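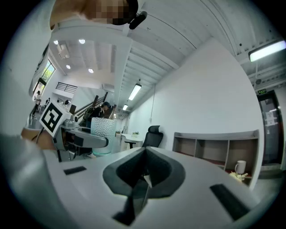
8. Ceiling lights, window and daylight

This section covers the lighting in the Avbridge room at Flornerville: the round recessed lights in the flat part of the ceiling, the tubes, and the window. It replaces the lighting pages in the Fledeo handbook that came with the wall controller. Keep those pages for the wiring diagram, which is correct. Most of the rest describes an office with a level ceiling and blinds on every side, and should be read with that in mind.

Last revised Jun 5, 2020 by Baltasar Bustamante.

8.1 Before you start

You will need a light meter, a soft dry cloth, masking tape, a pencil and a copy of the readings sheet from the back of this guide. A phone app will do for comparing one spot with another. It will not do for the figures you write on the sheet. I tried several and they disagreed with each other on the same table at the same moment, so I would not trust any of them to settle an argument.

The room is painted white, and people tend to assume from this that it must be evenly lit. It isn't. The ceiling is flat on one side of the long beam and ribbed on the other, and the two sides behave differently. White paint helps a good deal on the flat side. On the ribbed side some of the light goes up between the ribs and I have never been convinced that much of it comes back.

CAUTION: Nothing in this section involves opening a fitting. If a tube or a recessed light needs replacing, switch off at the board and follow section 9. Do not stand on the tables to reach the beam.

8.2 First-time set-up of the controller

The Fledeo controller treats the recessed lights as one group and the tubes as another. The handbook says it "learns the room" overnight. What it does is record when the switches are pressed, and then repeat it. If the first person in on the first day forgets the tubes, the controller will faithfully forget them as well.

1. Switch both groups off at the wall and wait for the small lamp on the controller to stop blinking.

2. Hold down the lower button until the lamp comes on steadily. The handbook says to release it at the first blink. On our unit that starts the timer menu, and you have to begin again.

3. Press the upper button once for the recessed lights. They should come on together. If one lags behind the others, note which one on the sheet and carry on.

4. Press the upper button again for the tubes. Give them time to reach full brightness before you judge them.

5. Turn learning mode OFF. The setting is under "Comfort", oddly, and not under "Lights".

6. Press both buttons together to save.

Note: If the power has been off, the controller may come back with learning mode switched on. Check it after any work at the board.

8.3 Taking the readings

Do this in the evening or with the sky evenly overcast. The window is bright, and on a sunny day it will flatter every reading on that side of the room. The last set of figures supplied to us was taken at midday in August, and I don't regard it as telling us anything except that it was midday in August.

1. Clear a patch on each table large enough for the meter to lie flat.

2. Mark the patch with masking tape and write the table letter on the tape. Leave the tape down until the sheet is finished.

3. Turn on the tubes only. Stand back far enough that your own shadow is off the table, then read the meter.

4. Turn the tubes off and the recessed lights on. Read again.

5. Turn on both groups and read a third time.

6. Write all the readings down as they are. Please don't round up. A figure that has been rounded up by a different person each season is how we came to believe this room was brighter than it is.

With both groups on, the table nearest the beam gave 380 lux on the flat side. The matching table on the ribbed side gave 296. The Lema leaflet supplied with the tubes promises "uniform light from wall to wall", and I would like to see the walls they had in mind.

The difference isn't large enough to stop anybody working. It is large enough to notice when you are matching colours, threading something fine or reading small print, so put those jobs on the flat side if you have the choice.

8.4 Arranging the tables

The leaflet recommends placing tables directly beneath the tubes. Try it before you commit to it. Directly beneath a tube you get the best reading and also the worst glare off anything shiny, and people leaning over their work put their heads between the light and their hands.

1. Place the first table so that its long side runs in line with the beam.

2. Sit at it, in the chair that will really be used, and hold both hands over the table as if working.

3. Look for a hard shadow under your hands. If there is one, move the table a short way sideways, away from the tube, and look again.

4. When the shadow has softened, mark the floor at two opposite corners with tape.

5. Place the other tables from the first one. Don't line them up with the ceiling, as the beam runs at a slant to some of the room and will lead you astray if you sight along it from the wrong spot.

6. Walk round the finished layout and check there is a clear way to the door.

Note: Two people of different heights should try step 2. I set the whole room out to suit myself once and had complaints for a month, all of them fair.

8.5 The window

There is green foliage outside, and the light that comes through the leaves has a green cast. Whether this matters depends on who you ask. I was doubtful until I laid a sheet of white paper on the sill and a second one from the same packet under the recessed lights. The first looked distinctly greenish beside the second. For ordinary work it makes no difference. For judging paint, thread or printed colour, turn away from the window and use the recessed lights.

1. Seat people side-on to the window where you can. Facing it is tiring, and with their backs to it they shade their own work.

2. Keep screens at right angles to the glass.

3. Clean the inside of the glass with a barely damp cloth. The handbook advises a "daylight-enhancing spray". I used up the sample on half the window and couldn't pick out the treated half afterwards, and neither could anyone I asked.

4. Do not cut back the greenery from inside by leaning out. Report it if branches touch the glass.

The handbook also says that on bright days the tubes can be left off altogether. Beside the window, yes. At the far tables I would leave them on and ignore the advice. The saving is small and the far tables go gloomy as soon as a cloud comes over.

8.6 Cleaning the fittings

Dust on the tubes dims them so slowly that you will not see it happening. Compare readings with the last sheet.

1. Switch off both groups and let the fittings cool fully.

2. Set the stepladder on the bare floor, never on a mat, and have a second person hold it.

3. Wipe the outside of each tube along its length with the dry cloth. Don't twist it. A twisted tube can work loose in its holders and will then flicker, and you'll be told the controller is at fault.

4. Wipe the rims of the recessed lights. Leave the centres alone.

5. Run the cloth along the underside of the beam while you are up there. A good deal of what falls on the tables starts out on it.

6. Switch on again and repeat the readings in 8.3.

CAUTION: No sprays, polish or wet cloths on any fitting, whatever the label says about being safe for electrical use.

8.7 If something seems wrong

One tube looks dimmer than the rest. Look at it from the other end of the room before you report it. The more distant tubes always look weaker than the near ones. If it still looks dim from directly below, take a reading.

A tube flickers when first switched on. Leave it for a while. If it settles, note it on the sheet. If it doesn't, switch that group off and go to section 9.

The recessed lights come on by themselves. Learning mode is on. Go back to 8.2, step 5.

The room seems darker than last season. It may be. It may also be that the leaves have filled out beyond the window. Take an evening reading and compare like with like before ordering anything.

The controller shows "Comfort achieved". This message appears whenever the lights have been on for a set time. It has no sensor to tell it whether anyone is comfortable — ignore it.

8.8 Recording

Put the date, the weather, the name of the person holding the meter and the readings for every table on one sheet, and file it behind the previous one. If you moved any table, draw the new position in pencil. If you disagree with a figure already on file, leave it legible and write yours beside it.

Spare sheets are in the folder with the wiring diagram. Section 9 deals with replacing tubes and recessed lights.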